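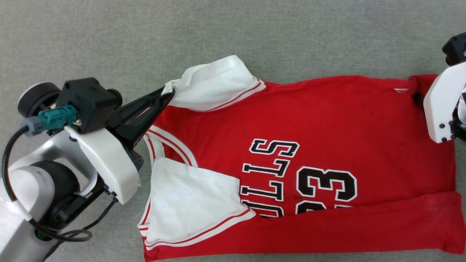 Folding jerseys with stitched-on numbers

siston_attic
8/30/23
Trying to get a pile of basketball jerseys into drawers. I fold the armholes in first, then bring the bottom up, same as the red Bulls 23 in my post. The fold ends up right across the lettering. Is that bad for it?

girton581
Depends if it's printed or sewn. Printed letters crack on a hard fold. Sewn ones mostly just wrinkle.

hemline12
I'd hang them. Folding leaves a line across the number every time.

siston_attic
No closet space. I have more than 12 of these and one rod.

girton581
Hanging stretches mesh at the shoulders anyway. Mine went in a drawer in November and they're fine. Lay it face down, sides to the middle, then fold in 2 below the number.

hemline12
Never had one stretch on a wide hanger. Agree on face down though.

Filerex
Roll it. Three years in a bin, no creases.

girton581
Rolling bends the letters too, just all the way along.

Filerex
Loose roll, not a burrito.

hemline12
Also, there are darker marks near the middle of that red one. I'd wash it inside out in cold before it goes away for the winter. Could just be creases.

siston_attic
Will check. Trying the face down way on the rest tonight.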